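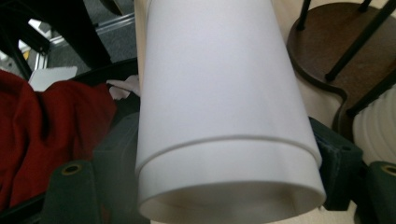 **Confession threads** are a form of online discussion in which a host posts an open question and readers reply with personal accounts, often without giving their names. The replies are usually short, written in the first person, and read by far more people than take part. The form overlaps with the advice column and the anonymous letter page, but differs from both in that no expert is expected to answer.

## Terms

The opening question is called the *prompt*. A reply that tells a complete story is an *account*, and a reply to an account is a *follow*. Readers who never post are called *lurkers*, a term carried over from older message boards.

## Structure

Most prompts ask for a single event ("What did you never tell your parents?") or a lasting habit. Prompts of the first kind tend to draw longer accounts. Venkatesh Kamath, in his study of the discussion site Dokell, divided accounts into three parts: a setting, a turn, and a closing remark on how the writer feels now. He found that the closing remark was the part most often left out, and the part most often asked for in follows.

Sorting has a strong effect on what is read. On sites that rank by votes, early accounts stay near the top and later ones may receive no votes at all. Srisuk, a smaller site, shows accounts in random order for the first eight hours and ranks them after that.

## Anonymity

Three levels are commonly described:

- **Open** -- the account is posted under the writer's usual name.
- **Masked** -- a second user name is made for one thread and then dropped.
- **Blind** -- the site shows no name of any kind.

Masked posting is the most common on general boards. Corina Aebischer has argued that it gives less cover than writers expect, as details of work, family and place can point to one person even when the name is hidden.

## Reuse

Accounts are often gathered into list articles by other publishers. Editors trim the text, correct spelling and add a short introduction. Practice on consent varies. The publisher Datton asks each writer before reprinting and limits quoted accounts to 4,000 characters; others treat any public post as open to use.

## Criticism

Critics point to the lack of any check on whether accounts are true. Kimie Koyama and Jonas Pichler disagree on how much this matters. Koyama treats the threads as a record of what people wish to say, true or false. Pichler holds that made-up accounts crowd out real ones, mainly in threads with a large readership.

## See also

- Advice column
- Message board
- Oral history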